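**May, notebook p. 722, job 1517 (small dishes for Wisow)**

Started a bit after nine with the kettle on and the blinds half down, and I am very pleased to report that the white top is finally fit to use. The last coat of Vuketti has hardened properly and it's beautifully dull now, no glare at all when you stand at the window end. The second coat was the one that gave us trouble (dust, my fault, I'd been sanding next door with the door open). Rubbed it back, wiped it twice, left it overnight under a sheet, coated again. If anyone does the same job, put the sheet on battens so it doesn't touch. I know there's a mark from the time I didn't, and I know where it is, and I'm not going to write it down.

So now there's a proper plain surface to judge small things on. Until last week we were choosing between browns on the old bench, which is itself brown, with ring marks. Everything looked good on it! That was the trouble. A brown dish on a brown bench is always going to look friendly.

What Wisow want, copied from their note so I stop hunting for it:

- one small dish per table, for sugar lumps or olives or the bill, depending on the hour
- brown, "like toast, not like gravy"
- easy to pick up with one hand while the other is holding plates
- sits flat and doesn't wander when the table is wiped

I love this brief. It's four lines long and each one can be tried out in the workshop with our own hands and a bag of sugar.

**The browns**

Got everything out of the sample drawer first: the Na set, the turned ones, the fired ones from the winter batch, the odd ones that came back from the market. Put them down on the white one by one and only ever looked at one at a time. Yi-an's idea, and a very good one. When they're lined up you start ranking them and the darkest always wins for some reason, it just looks more serious. Alone, the darkest one looks like a hole in the table.

Notes as I went, unedited:

Na, dark: too much. Handsome in the hand, gloomy on the table. Gravy.

Na, middle: warm, quite red when the sun came round. Yi-an said fox, I said flowerpot. We both liked it less after that.

Winter batch, iron wash: lovely variation, but two from the same firing don't look like relatives. Wisow will have them side by side on the shelf and somebody will ask which is the right one.

Turned, oiled: very nice indeed, really toasty. Needs re-oiling if it's going to be washed all day, and I don't believe a café will do that, however much they promise.

Winter batch, plain: toast! Proper toast, the second-slice kind. Slightly lighter at the lip where the colour has thinned. I'd have this on my own table tomorrow.

Went to the window, came back, still toast. Lights on, still toast. Lights on and blinds right down, a bit nearer to biscuit, but they don't serve in a cellar.

**Picking up**

This was the fun part of the morning. We each had a go at lifting every dish with the wrong hand, with a stack of plates on the other arm. (Old plates. One chipped. It was already on its way out.)

What I hadn't expected is how much the underside matters. With a straight wall going right down to the table your fingertips have nowhere to go and you end up pinching the rim, and then your thumb is in the olives. If the wall tucks in at the bottom, even by 5 mm, the fingers slide under and up it comes. Yi-an has smaller hands than me and got on with the tucked-in shape straight away. I needed a few tries before I trusted it, and then I couldn't stop doing it.

The rim wants to be soft but not fat. A fat rim looks clumsy on something this small. Had a long argument over one of the Na ones, which has a rim I find perfect and Yi-an finds "doughy". Left unresolved. We'll ask Famus when they collect, they handle more tableware in a week than we do in a year.

Sketched the tuck on the back of the delivery note. Please nobody bin the delivery note, it's pinned by the sink.

**Staying put**

Wiping test. Damp cloth, one long stroke, dish in the way. A polite person lifts the dish. A busy person shoves it along with the cloth. We were both busy persons for this.

Oiled one skates. It goes off like a curling stone, great fun, no use to anybody. Fired ones with an unglazed foot hold much better but they make a noise on the new top, a dry little scrape that goes through my teeth. Rubbed the foot with the fine pad for 15 minutes while listening to the radio and the noise was nearly gone. I want to try that again on a fresh one and see if five minutes does it, as I can't spend a quarter of an hour on every foot for the whole order. Or rather I can, quite happily, but the price won't stand it.

Also tried the foot with a thin ring of wax. Quiet, grips nicely, leaves a faint mark you can only find by tilting your head. Wisow have dark tables, so it may not show there at all. Yi-an thinks the wax will be gone after a week of hot washing and I expect that's right.

**Size**

We keep saying "small" as if we all meant the same thing. I'd been picturing a dish for one person's olives, Yi-an had been picturing the bill folded once with coins on top. Cut some card circles, laid them about, moved chairs up to the table and sat down as customers. Very useful, do this at the start next time! Sitting down changes it completely. Standing over the table you want everything bigger, and once you're in the chair with your elbows on the edge, the modest circle is plenty.

The big circle also gets filled. People will put a phone in it, or keys, or a wet teabag. The modest one says sugar, or olives, and it's already full when you've done that.

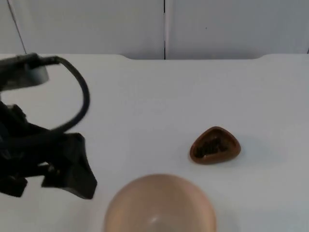
Shadow is the other thing I'd like to get right before we commit to a height. A low dish hardly lifts off a pale table at all, and a taller wall gives you a nice dark crescent on one side, so it looks like a thing that has been put there on purpose. On Wisow's dark tables there'll be far less of that, and the pale lip will have to do the work. I'm going to ask them for an offcut of their tabletop, or even a decent-sized lid or drawer front in the same stain. Working from white tells us the truth about the colour and very little about how it'll look at seven in the evening with a candle going.

Yi-an has started on a version with the tuck taken slightly further in, and a lip left thin so the colour breaks over it. Seen it leather-hard only. I'm excited about this one. It looks as though it's standing on tiptoe. The worry is tipping: press on the rim with a thumb and it mustn't flip the sugar into someone's lap. Will test with the heaviest thumb available, meaning mine.

**Looking after the top**

A few habits I'd like us all to get into, so the white stays white:

- No mugs on it. There's a shelf. I have broken this rule once already today.
- Wipe with plain water and the yellow cloths only. The blue ones have had oil in them.
- Lift fired pieces, don't drag them, until their feet have been rubbed down.
- No pencil. It does come off, but you get a shiny patch where you've rubbed, and then you'll see that patch every afternoon for the rest of your life.

There's enough Vuketti in the tin for one more thin coat. Lid is on tight, tin is stored upside down, on purpose, so please leave it like that.

**To do**

- Ring Wisow for the table offcut, and ask how the dishes are stacked when they're washed (if they nest, the tuck may be a nuisance. Should have thought of this earlier.)
- Rub down a fresh foot with the fine pad, five minutes by the clock
- Mix more of the plain winter colour. Recipe card is in the tin with the string, not in the folder
- Put the Na samples back in their own box, they get muddled with ours and then I fall in love with the wrong rim
- Buy olives. We tested with sugar all day and olives roll.

Yi-an is loading the small kiln at four. I'm going to rub down that foot first and then sweep, with the door shut this time.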